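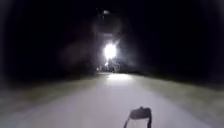
Ye-rin Ji

Sigita Krūmiņa has spent most of her working life on the question of how much light a footpath needs. She designs lighting for small municipalities, which usually means park paths, school routes and the strips of pavement between a bus stop and the first row of houses. Her current job is the Brorkatby path network, where 263 older fixtures are being replaced in stages. We spoke in March, after her evening site check.

The first thing she wanted to correct was the idea that brightness is the target. "People ask for more light. What they usually want is to see the ground in front of them and the face of the person coming toward them. Those are two separate measurements, and you can get both wrong with a very bright lamp."

On a path, the ground figure is horizontal illuminance, measured in lux at the surface. The face figure is taken vertically, at head height. Krūmiņa designs to an average of 5 lux on the ground for ordinary routes and then looks hard at the minimum. "An average hides everything. You can have a pool of light under each pole and nothing between the poles, and the average still comes out fine. The eye adapts to the pool, then you walk out of it and you are blind for a few steps."

Glare is the other half of the problem. A compact LED source puts a large output through a small opening, and if the optic throws light at a high angle, a walker gets it straight in the eye from a long way off. Everything near the lamp then loses contrast. Older eyes scatter more light internally, so the effect gets worse with age.

"I walk the path in both directions," she said. "The drawings are symmetrical. The path never is. There is a slope, or a bend, and suddenly the lamp is at eye level."

Her fix is rarely a new pole. In Brorkatby she has lowered the output, added a rear shield where houses back onto the path, and changed the optic to one with a longer, flatter spread. The drivers come from a supplier called Ratent and are dimmed on a schedule: full output until 10:30 p.m., then a reduced level until 5:30 a.m. She tested motion sensors on one section and took them out again. Foxes and cyclists set them off, and the changes in level annoyed the people whose bedrooms faced the path.

Color temperature took up a good part of the conversation. The original specification called for 4000 K. Krūmiņa argued for 2700 K and got it for everything except two road crossings. The efficiency penalty used to be large, she says, and with current chips it is small enough that it disappears behind the savings from dimming. The warmer lamps draw fewer insects and produce less sky glow. Complaints have also dropped, although she does not treat that as data.

"If you change five things at once, you can't say which one stopped the phone ringing."

Her engineering partner on the project, Woo-jin Koo, handles the electrical side and is less patient about poles. Spacing on the old network was set by where the cable already ran. Moving one pole means a trench, a joint and a reinstated surface, and the cost is mostly in the trench. Koo's rule is that any pole within 150 centimeters of its ideal position stays where it is.

"He is right about that," Krūmiņa said. "You correct it with the optic."

Maintenance is where she thinks most schemes fail. Lenses get dirty, trees grow, and a fixture that met the figure on the first night can be well below it a few years later. She applies a maintenance factor at the design stage, then asks the owner to write pruning into the same contract as cleaning. Most don't. On an earlier job a row of young lindens closed over the lamps, and the answer from the parks department was a request for stronger lamps.

She is reading meters again in the fall, once the leaves are down, and a second time in early summer with the canopy full. The difference between the two sets goes to Koo, who wants it before he signs off on the dimming levels for the last stage.

656 shares – 5 comments

Contact | Copyright Nam | Back to top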